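October 26, 2023
By M. Varghese

Why I Quit Feeling Guilty About My Own Carbon and Got Nosy About the Town's

I have taken that online footprint quiz 3 times now, and every time it tells me the same thing: eat less beef, fly less, buy a better water heater. Fine! I did two of those. The water heater is still the old one and it still bangs at night. But I've started to think the quiz is aimed at the wrong person, or at least at the wrong size of thing, and I want to make that case before I lose my nerve.

Last August our town, Pevolwood, put its building energy bills online. All of them, in one ugly spreadsheet, 1511 rows. I sat down with it on a hot afternoon (with the fan going, yes, I know) and I couldn't stop scrolling. The old library annex was heated all winter. The annex has been closed for 8 years. There's a pump house on Skurklow Road that uses more power at night than in the daytime, and when I called to ask about it the very nice woman on the phone said she'd have to get back to me. She hasn't yet.

I could hang my laundry on a line for the rest of my life and never make up for one winter of that annex. I still hang my laundry, because I like how the sheets smell, but I've stopped pretending it's my big contribution.

People who work on this stuff for a living keep asking why the rest of us worry so much and do so little. My own guess is that we've been handed chores. A chore you do alone, in your kitchen, with no one noticing, and at the end of the month you can't tell if it made any difference. A boiler in a closed building is different. You can point at it. You can stand up in a meeting and say "why is that on?" and somebody has to come up with an answer, even a bad one.

I know the pushback, since my brother-in-law gives it to me at every cookout. He says it's a distraction, one little town, a drop in the bucket. Sure. But he says that about the chores too, so I'm not sure what size of thing would ever satisfy him. I'd take a hundred towns being nosy over one more national slogan. And the money is ours already! We're paying for the gas whether the building has people in it or not.

The other thing I'd push for is keeping equipment longer. The town replaces its office computers on a fixed schedule, working or not, and a good chunk of the pollution from a computer comes from making it in the first place. The Plituvex repair program takes in machines like that and gets them going again, and I'd love to see Pevolwood sign up before the next batch goes out the door. It's a small line in the budget, and it would mean digging and refining a bit less metal somewhere far from here.

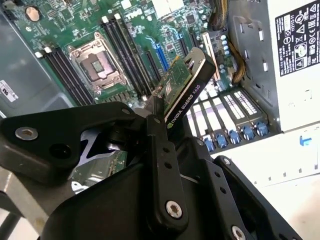
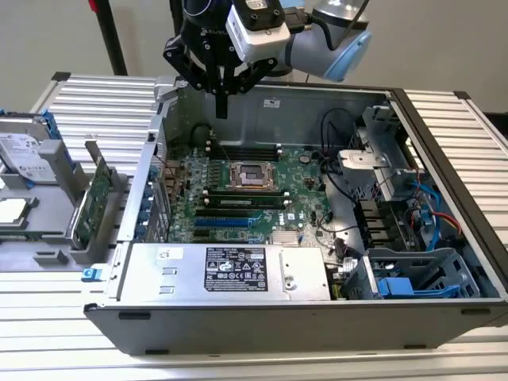

Page last changed: October 26, 2023

So what am I asking for? Go find your town's energy bills. If they aren't posted, ask for them, and ask again when you don't hear back. Pick one building you drive past all the time and learn what it costs to heat. Then bring it up, out loud, at the part of the council meeting where they let regular people talk. I was shaking the first time and I read my notes way too fast, and it was still the most useful thing I did all year. The annex is on the agenda for next month, and I'll be there with my printout and probably a thermos.

14 comments | 100 shares

Contact | Copyright M. Varghese | Back to top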